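From: Savita Garg
To: Kevimley course admins list
Date: 28th November
Subject: Re: Bulk extensions for late quiz attempts

Desmond Wojcik wrote:
> The new bulk extension screen in Kevimley fixes our deadline
> problem. You filter by group, set the new due date, and every
> student in the group gets it. Seraina tried it on her course
> and it took her 2 minutes. I think we should tell all the
> instructors before finals.

I would hold off on telling anybody. I tried it on a copy of the intro course, with nearly 300 students enrolled, and I don't trust what I got.

The screen said the extension was saved. When I opened the quiz overrides page, 200 students had the new due date and the rest had the old one. There was no error and nothing in the log. Remo thinks it stops at the page size set in the user list. That may be right, but then why does the confirmation say "all members"?
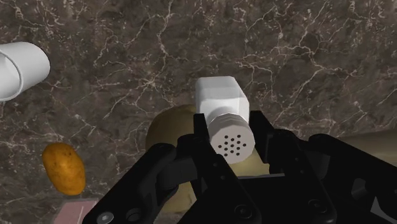 Marble countertop, dark brown with pale veins

Seraina's course is small, so her test wouldn't have shown this. Has anyone run it on a big section and then checked the overrides one by one? I don't mean looked at the green banner.

My other complaint is that the extension moves the due date and leaves the closing date alone. A student with an extra week still gets locked out when the quiz closes. The help page from Skevisico says the two dates are "kept in step." They weren't on mine, and I tried it with groups and with single users. 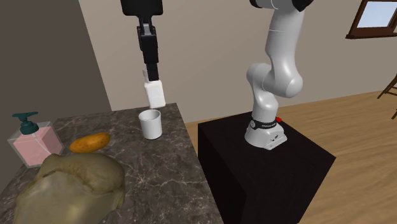
White robotic arm on its black pedestal

Waltraud opened a ticket about the closing date back in May. The reply was that it would be looked at in a later release. We have had a later release. I'd like to see the ticket number in the notes before I believe it.
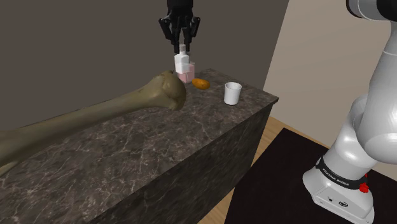

Should instructors use the bulk screen for finals?
Keep using single overrides, and set both dates by hand.

If Desmond wants to test it again on a full-size course copy, I'll send him my group file. Please export the overrides before and after so we have something to compare.

Savita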